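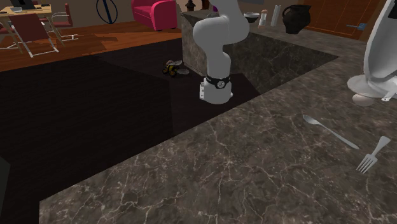

Korkier - household recipe cards, typed up

3 min read

333 recipe cards from kitchens in and near Gromden, typed up as plain text. One file per card, plus a table that ties them together. Mostly baking, a lot of chutney, more aspic than you would want. Maintained by Mandla Swanepoel when there is time.

Last proper update: September 7, 2022. Small fixes go in whenever.

What's in the box

cards/ - one text file per card, spelling left as written
clean/ - same cards, spelling tidied, measures left alone
index.csv - card id, title, course, decade (guess), household code
measures.csv - every measure word found and what we think it means
notes.txt - my scribbles, read at own risk

If you only want to search for things, use clean/. If you care how people wrote "desert spoon", use cards/.

Where the cards came from

Lent by 12 households. Scanned, typed, given back. Household codes are letters, no surnames anywhere. Where a card says "Auntie so-and-so's sponge" the name has been swapped for [NAME]. If you spot one we missed please say so and it'll be gone the same day.

The Eskola tin is the biggest single lot and is kept under its own code (E). Heavy on rye bread and cardamom. Anything you work out about "typical" baking here will lean that way unless you drop E or weight it down. Worth doing.

Typing rules

- Type what's there. Crossed-out words go in square brackets with an x in front.
- Fractions as 1/2, 1/4. Not the fancy single characters, they broke twice.
- Can't read it: put [?]. Don't guess, even when it's obviously flour.
- Oven settings as written. "Hot", "quick", "slowish" all stay. No converting to gas marks.
- Notes in the margin go at the bottom after a line saying MARGIN.
- Stains over the words: [stain]. There are lots.

Measures

The hard bit. A cup on these cards can be a tea cup, a breakfast cup, an American measuring cup off the back of a packet, or whatever was on the draining board. We asked each household and got different answers from people in the same house. So measures.csv has a low and a high value for cup, and a column called "sure" with y or n. 80 cards use cup and nothing else. Please don't average low and high and call it a day, the cakes come out wrong - tried it.

Spoons are better. Level unless the card says heaped or "good". A "good" spoon is marked as heaped in clean/, which one household disagreed with strongly.

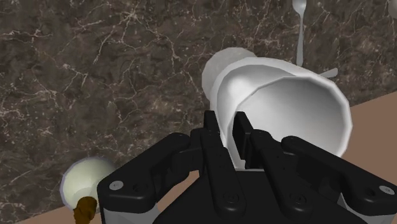
Known problems

- Decade column is weak. Over 160 rows are guessed from handwriting and the sort of margarine mentioned.
- Duplicates. The same lemon pudding turns up in several houses with one ingredient changed. Left in on purpose, linked in the "same_as" column, but not every pair has been caught.
- Course is one word only, so cheese scones are filed under tea and you won't find them under savoury.
- Some titles are just "Cake". Sorry.
- Accents lost on a few of the E cards, will fix when I get the originals back for an afternoon.

Not to be used for

Preserving or bottling advice. Some of the jar times are far too short by modern standards and are kept becuase that's what the card says. Same goes for the one with raw egg for invalids.

Using it

Free to copy and change, say where you got it. The Gruvora lookup page reads index.csv directly so please don't rename columns in your pull requests, add new ones at the end.

To do

- second pair of eyes on margins
- split "fat" into lard / dripping / unkown
- ask house F about the ginger thing

Comments

pudding_lane: Used clean/ for a parish cookbook, saved me weeks. Card F-07 has the sugar in twice, is that how it's written?

Mandla Swanepoel: Yes, twice on the card. Once crossed out very faintly, I'll add the x.

tessb: could you put the oven words in their own column? I keep having to search for "slowish"

oldgasmark: A breakfast cup was always half a pint in our house and I will not be moved on this.

Mandla Swanepoel: That's the high value, so you're covered. Oven words column is a good idea, adding to the list.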